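September 2005

Limescale again. Descaled the kettle this morning with citric acid, two tablespoons to the litre, and left it for 40 minutes. Most of the deposit lifted. A ring remains at the element and will need a second pass.

Started a proper log of the water at Metunport.
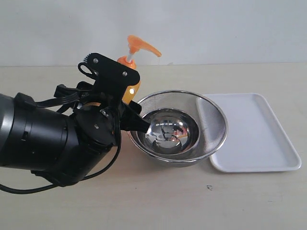
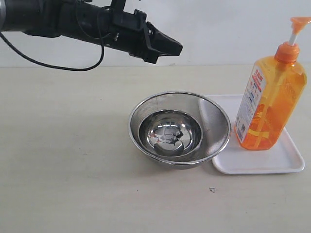
Bowls on the table.
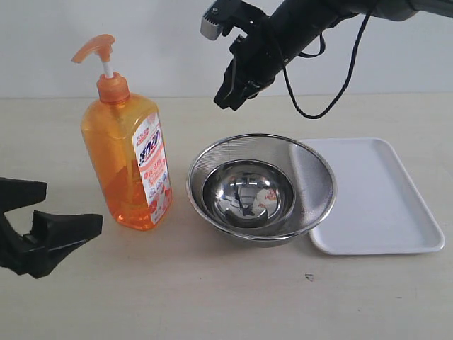

The strip test gave a hardness of 18 German degrees, against 16 in April. The strips are the Zultach ones and resolve only to the nearest 2, so the difference may be no more than reading error – the colours are hard to separate under the kitchen bulb. Will repeat in daylight from the cold tap, after running it for a minute.

The Trulletti filter jug is past its cartridge date. Filtered water still reads lower than tap, but by one step on the chart where it used to be three. Lefèvre want more for a cartridge than I paid for the jug.

Tea has a film on it by the second cup. Shower head next, in vinegar overnight. Check the washer while it is off.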